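Print this page | E-mail this page

About Brundby Equipment Planning

Brundby prepares equipment plans and budgets for commercial laundries, linen services and small contract packers that are considering automation. We do not manufacture or resell robots, and we take no commission from those who do. Our fee is fixed before work starts.

The firm was set up by Yu-ting Peng, formerly a purchasing engineer at a linen plant in Landthorpe. Fung-ping Tang joined 2 years later and handles cost models and supplier contracts. Our office and test area are in Skernelden.

What we do

A standard planning study takes 45 working days. It covers the item mix, floor space, power, guarding, operator training and spare parts. The client receives a budget with purchase cost and running cost on separate lines. Most first budgets we review leave out gripper wear, cable replacement and the hours spent re-teaching positions after a product change. We price all of these.

Rental is treated as a separate case. For sites handling fewer than 3780 pieces per week, we normally advise a rental term of 9 months before any purchase order is written. Sites above that figure are assessed on shift pattern and peak load – December volumes are requested from every hotel supplier.

Soft goods

Fabric is harder to budget for than boxes or bottles. It has no fixed shape, and the cycle time quoted for a rigid part cannot be carried over. We ask for handling tests on the client's own item types before a cell size is agreed.

White fabric at the gripper, held between the fingers in the first view and lying by the rail in the second.
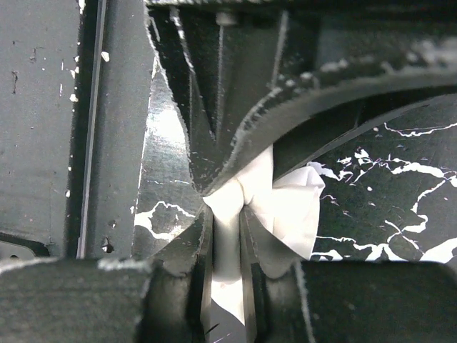
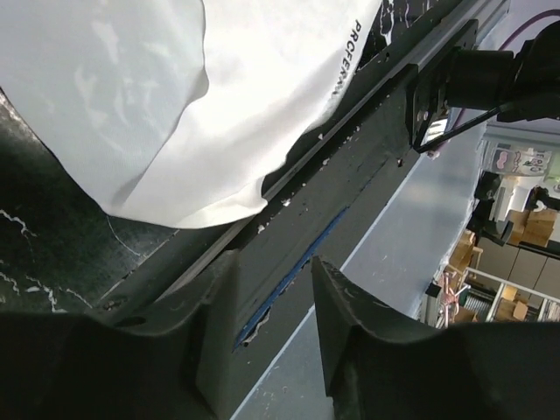
Test results are entered in the Huang sheet, our internal cost template, under grip time, missed picks and finger replacement. Where the missed pick rate is too high to support the payback period, the report says so and gives the manual cost for comparison.

Working with us

Inquiries should include a site plan, an item list and the current labor hours per shift. Quotations are valid until the end of the quarter. Site visits outside the Landthorpe area are charged at cost.

This site uses cookies to count visits and remember your settings. Accept | Manage cookies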